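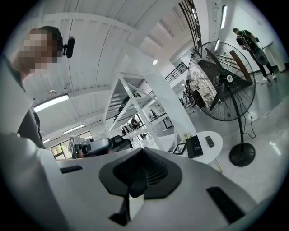 Girnon has added 16 server locations to its VPN service, bringing the total to 257. The new servers went live Wednesday and work with existing accounts at no extra charge.

Most of the additions are in smaller centres that used to be routed through Jalwood, the company's busiest hub.

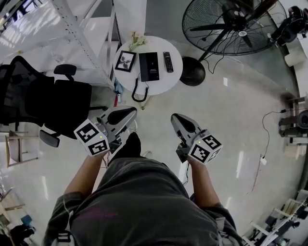 Network manager Teodoro Collado said evening traffic at Jalwood had been running at almost 70 per cent of capacity. "People were noticing it around supper time," he said.

Desktop users need to refresh the server list. Mobile apps will update on their own. 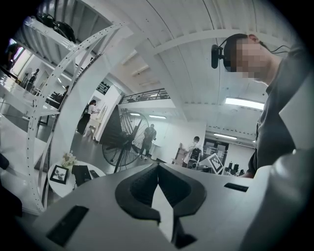
Older routers

Routers on Drodard firmware 27 or earlier won't show the new locations until they are updated.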